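Napkins, April to now

11th December 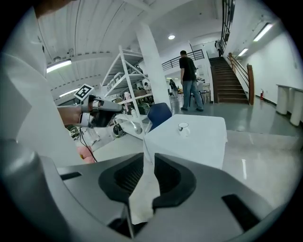 White napkin held between the finger pads, table with its cloth behind.

Every few months I check how far machines have come with cloth. Dishes and vacuuming get the attention, but a napkin is a better test. It is light, it has no fixed shape, and the pads hide the part of it you most need to see.

A two-finger grip handles the pickup well enough. Ridged rubber holds cloth without much force. The trouble starts after that. Held at one point, the napkin hangs in a crumple and the corners go missing inside the fold. To lay it flat or fold it in half, the system has to find two corners that share an edge, and a white napkin over a white tablecloth gives it very little contrast to work with.

In April I read through the Vorkholm logs: 600 attempts at a single half fold, 122 of them square enough to put on a table. Mean time was 90 seconds. The later Pristness setup, run at Grekarthorpe, does better on time – mostly by regrasping less – but its failures are the same kind. It takes hold of a fold and treats it as a corner.

Shen, the planner I use at home, has now had 900 simulated tries. I don't trust the numbers yet. The simulated cloth is too stiff and drops open far too easily.

So, table setting: plates and cups on a good day, napkins no. Next I want to try a darker tablecloth and a starched napkin, and log the two separately.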